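4 Setting up a drill program and sample register

This section covers the first-time set-up of a drill program in Arkora Core, from the creation of the project file to the release of the first sample dispatch. It applies to diamond drilling. For reverse circulation drilling, see Section 6. Revised Feb 5, 2019.

The settings in 4.2 and 4.3 are locked when the first hole is saved. Read both before you start.

4.1 Before you start

You need:

– an Arkora Core license with the Register module enabled
– a user account with Project Manager rights
– the collar coordinates of the planned holes, in the grid used by the project
– the rock code list agreed for the property
– the certificates for all reference materials to be used
– the client number given to you by the assay laboratory

If the property is held under a joint venture or earn-in agreement, find out which party is the operator and whether the other party has a right to receive data. This affects the access settings in 4.6. Arkora Core does not check access settings against the terms of any agreement.

4.2 Creating the project file

1. Open the Projects tab and select New.

2. Enter a project name. The name appears on every log, sample ticket and dispatch form. It cannot contain a slash or a period.

3. Enter a short code of two to four letters. The code becomes the prefix for all hole numbers. In the sample project supplied with the software, Ikine, the code is IK and the first hole is IK-001.

4. Select the grid and the height datum. If the property uses a local mine grid, select Local and enter the two tie points and the rotation. Positive rotation is clockwise.

5. Select True, Magnetic or Grid north as the reference for azimuths. If you select Magnetic, the Declination box opens. Enter the declination and the date on which it was valid.

6. Select Save. The status bar changes from Draft to Open.

CAUTION: The north reference is applied to every downhole survey in the project. If surveys from an older campaign were recorded against a different north, convert them before import. Arkora Core does not detect mixed references, and the error will show up only as a shift in the plotted hole traces.

Note: Depths are stored in meters. Feet can be shown on screen and in print, but values entered in feet are converted on saving and may differ in the second decimal place when shown again.

4.3 Loading the rock code list

1. Open Libraries and select Rock Codes.

2. Select Import and choose the file. The file must be comma-separated, with the columns Code, Name, Group and Color in that order.

3. Check the preview. Rows shown in red have a code that is already in use. Rows shown in gray have no group and will not plot on sections.

4. Correct the file and import it again, or edit the rows in the preview window.

5. Select Accept.

Codes can be added later. They cannot be deleted once a logged interval uses them; select Retire, which removes the code from the drop-down list and leaves the old logs as they are.

Comments attached to a logged interval are limited to 70 characters. Longer remarks go in the Notes sheet of the hole, which has no limit but is left out of the printed strip log.

4.4 Entering planned holes

1. Open the Holes tab and select Add Planned.

2. Enter the collar easting, northing and elevation.

3. Enter azimuth and dip. Dip is negative for holes drilled downward. A vertical hole is -90.

4. Enter the planned depth. The default upper limit is 700 m. To enter a deeper hole, change Maximum Depth under Project Settings first.

5. Set the downhole survey interval. The default is 30 m. Arkora Core places a reminder in the hole diary at each multiple of the interval, and flags the hole if two survey depths in a row have no reading.

6. Select the core sizes and enter the planned depth of each reduction.

7. Select Save.

Planned holes are drawn as broken lines on plans and sections. When the surveyed collar position is entered, the planned position is kept in the hole history and the trace is redrawn as a solid line.

Note: Wedge holes and daughter holes take the number of the parent hole with a letter added. Enter the kick-off depth in the parent's depth scale. Do not create a separate collar for the daughter hole.

4.5 Setting up the sample register

The register holds one row for each sample number, including control samples. A number can be used once only, across all holes in the project.

1. Open Register and select New Block.

2. Enter the first and last number of the ticket book. If several books are in use, enter a block for each.

3. Assign the block to a hole, or leave it set to Pool. With Pool, numbers are drawn in order by whichever hole is being sampled.

4. Set the minimum and maximum sample length. Intervals outside these limits can still be saved, but the user is asked to enter a reason.

5. Under Controls, set the rate for blanks, reference materials and duplicates. Rates can be set by count or by batch. Use By Batch if the laboratory runs a fixed number of samples per furnace load.

6. For each reference material, enter the certified value, the standard deviation and the method code. The method code must match the one the laboratory uses. A value certified for a four-acid digestion must not be compared with results from a two-acid digestion.

7. Select Generate. Control samples are placed in the register and their numbers are shaded.

CAUTION: Generate cannot be undone after the first ticket in the block has been printed. If the rates are wrong, close the block, mark the unused numbers as Void and open a new block.

Sample intervals should not cross a geological contact entered in the log. Arkora Core displays a warning where they do. The warning can be cleared interval by interval, or switched off for the whole hole where the contact is gradational.

The Ikine file includes a finished register of 1,870 samples that can be used for practice. It opens as read-only; use Save As to make a working copy.

4.6 User access

1. Open Project Settings and select Access.

2. Add each user and choose a role: Logger, Sampler, Manager or Viewer.

3. For parties outside the operator's own staff, choose Viewer and set the release point. Logs and assays can be released separately. The three release points are On Entry, On Validation and Manual.

4. Select Apply.

A Viewer cannot see assays that have failed a control check until a Manager has accepted or rejected the batch. The batch itself is listed, with the status Held.

Printed logs carry the status of the hole at the time of printing in the footer. A log printed as Draft should be replaced at the shed once the hole has been validated.
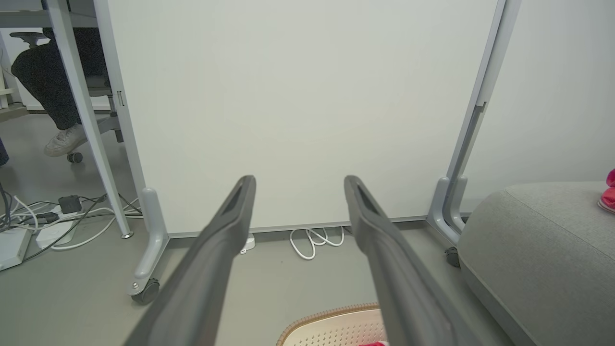 A user on the Stornau program reports that a Viewer set to On Validation received revised assays with no notice that the earlier values had been replaced, and asks whether the old values can be kept on view. They can. Select Show Superseded under Access, and both sets will be listed with their certificate numbers. Notices of replaced values are off by default and are switched on for each user under Alerts.

4.7 Releasing the first dispatch

1. Open Dispatch and select New.

2. Choose the laboratory. If it is not in the list, select Add Lab and enter the address, client number and file format. The Fraser format is the default and accepts results with one row per sample and one column per element.

3. Select the samples by number range or by hole. Control samples inside the range are included automatically.

4. Enter the preparation code and the analysis codes.

5. Enter the number of bags and the seal number of each.

6. Select Check. The following will stop a dispatch:

– a missing number inside the range that is not marked Void
– a duplicate with no parent sample
– a sample with no interval, other than a blank or reference material
– two bags with the same seal number

7. Print two copies of the form. One goes in the first bag and one is signed by the carrier and kept on file.

8. Select Release. The samples are now locked.

To recall a released dispatch, open it and select Recall, then enter a reason. Recall is available until the laboratory's receipt has been logged. After that, changes must be made by a correction note (see Section 7.3).

Note: Dispatch numbers run in one series for the whole project and do not restart at the beginning of a season. If drilling stops for the winter and resumes in April, the next dispatch takes the next free number.

4.8 Backup

Arkora Core writes a backup each time a dispatch is released and each time the project is closed. Backups are stored in the project folder unless another path is set under Project Settings, Files. On computers used at a remote camp, set the path to a separate drive.

To restore a backup, close the project on all computers, select Restore from the Projects tab and choose the file. Entries made after the backup are lost, including sample numbers already printed on tickets. Compare the last number in the restored register with the last stub in the ticket book before sampling continues.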